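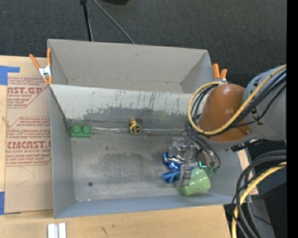
打印本页 | 用电子邮件转发

主题：回复：灰色分隔箱怎么用，小零碎往哪放

各位好，

赶时间，先回一半，剩下的周六再补。早上那封我看了，原文贴在最底下，懒得翻的直接往下拉。

先说箱子。就是那种中间带一道隔板的灰色大箱，分前后两格，前格大，后格小。我家这个用了很久了，隔板上全是竖着的划痕，下半截漆都掉了，露出深灰的底，边缘毛毛糙糙的一条。前格的底也磨花了，一块一块发暗，擦不掉，我也不擦了。能用就行。

你问后格放什么。我的做法：后格平时空着。对，就空着。什么都不放。收拾的时候才用，从前格挑出来、确定要留的先搁后格，挑完了再分到各自的盒子里去，然后后格又空了。要是后格也堆满，那这个箱子就等于没有隔板，跟一个大桶没区别，我前两年就是这么过来的，找个东西要整箱倒在地上。

前格就是“什么都扔”的那格。眼下里面有：一块绿色的玩具积木，带两个圆凸点的；一个浅绿色的杯子，横躺着；一团皱巴巴亮闪闪的蓝色东西；一个蓝色的圈圈状的小玩意；一个又黄又黑的小东西，黄圈黑面；还有一条透明的细长条，贴着隔板根躺着，反光。都不是一类的，都没地方去，所以都在这儿。

下面一样一样说我怎么处理，你们参考，不一定对。

积木。单块的最烦。一整套的有盒子，单块的没有。我以前见一块就满屋子找它是哪套的，太费时间了。现在的规矩是单块先进前格，攒一攒，周六一起归。归不进去的进一个小布袋，布袋在柜子最上层。孩子要拼东西的时候自己会去翻，比我记得清楚。

杯子。玩具杯子和真杯子一定要分开！我们家有一回把过家家的杯子和喝水的杯子混着洗了，后来怎么都对不齐。玩具杯子杯口朝下放，不积灰。当然扔进箱子里就谁也管不了朝哪边了。

亮面的、皱的、会反光的这一类，包装啊彩纸啊。先别急着扔，问一声。我扔过一张“藏宝图”，哭了一晚上（不是我哭）。问过了说不要，立刻扔，别再放回箱子里，放回去就又是一个月。

圈状的、带环的。挂起来。柜门里面粘一排小钩，Jakeo 的那种就行，便宜，撕下来不留印。别买太大的，大钩子挂小圈会滑。我买过一包 40 个的，用到现在还剩一大半，谁要我带过去。

透明的长条。这个是真容易漏，灰底上看不见，尤其贴着角落和隔板的时候，要么手摸一遍要么侧着看找反光。我现在清空前格以后一定用手沿着隔板根抹一圈，每次都能抹出点什么来。透明的东西我统一放白色的盒子，好歹有个颜色衬着。

小到不能再小的，比如那个黄黑的，放分格盒。Plilska 那款分格盒我用着还行，盖子有点紧，小孩打不开，算优点也算缺点。Mamau 的也有人推荐，格子可以拆，我没用过，不发表意见。

再说箱子本身。有人问划痕要不要补漆。我的意见是别补。补了还是会掉，掉的时候碎漆屑混在玩具里更讨厌。已经翘起来的漆皮拿细砂纸磨平，湿布擦两遍，晾干，完事。要是家里有还在啃东西的小小孩，那就别用掉漆的箱子了，换塑料的或者铺个垫子。铺垫子注意一点，垫子要比箱底小一圈，不然四边翘起来，小东西全钻下面去了，等于又多了一层。

还有人问 Schwaiger 的那个带轮子的架子能不能放下这种箱子。能放，但是要横着放，竖着放会顶到后面那根杆。我量的时候量错过一次，买回来才发现，你们自己在量一遍。商品编号我记得尾数是 763，颜色有两种，别的数字忘了，去店里问吧。

时间上，我现在一次最多花四十分钟。定个闹钟，响了就停，没收完的留在前格。以前总想着一次弄完，弄到半夜，第二天谁都没好脸色。现在这样前格永远清不空，但也永远不会满出来。够用了。

顺序我写一下，省得再问：
先把前格里大的拿出来，杯子、车、娃娃这类。
再拿亮的、皱的，该扔的扔。
然后积木和圈，过一遍手，要留的进后格。
最后抹一圈角落和隔板根。
后格的东西分回各自的盒子，后格清空。

二月换玩具的事情另开一封说，别跟在这封下面回，不然又找不到了。上次那串回复拉到底要好半天，我手机都卡了。

箱子上要不要贴标签，我的看法是前格不贴，贴了也没用，本来就是杂物。小盒子贴，贴图不贴字，小孩认图。我用的是从旧目录上剪下来的图，胶带一粘，丑是丑了点。

先这样，锅上还有东西。打错字的地方见谅。

——原邮件——
> 大家早，
>
> 请教一下，我们家也弄了一个两格的灰色大箱子，放客厅的。
> 问题是用了不到一个月，两边都满了，前面后面混在一起，
> 积木、杯子、彩纸、钥匙圈，什么都有，小的全沉底。
> 每次找东西都要倒出来，倒出来就收不回去。
>
> 想问三个事：
> 一、后面那一格你们放什么？专门放积木可以吗？
> 二、特别小的、透明的东西怎么办，老是找不见，吸尘器吸走过两回。
> 三、隔板的漆蹭掉了，要不要补？怕小孩摸到。
>
> 另外如果有人用带轮子的架子，也麻烦说一下尺寸合不合适，
> 箱子不算轻，每天搬来搬去腰受不了。
>
> 之前的归档我翻了，邮件列表里已经有 2,406 封了，
> 搜“箱子”出来一大堆，都是搬家纸箱，看得眼花，
> 所以直接来问。重复了的话先说声对不起。
>
> 谢谢各位！

补一句，刚才漏了：积木专门放后格，可以是可以，但是你得保证只放积木。我试过，撑了一个星期，然后里面就出现了袜子。如果积木特别多，单独给它一个箱子，别跟这个挤。钥匙圈也别进玩具箱，门口放个小碟子。吸尘器那个，管口套一只旧丝袜再吸，吸住的都留在袜子上，摘下来翻一翻就行。

打印本页 | 用电子邮件转发 | 回复此邮件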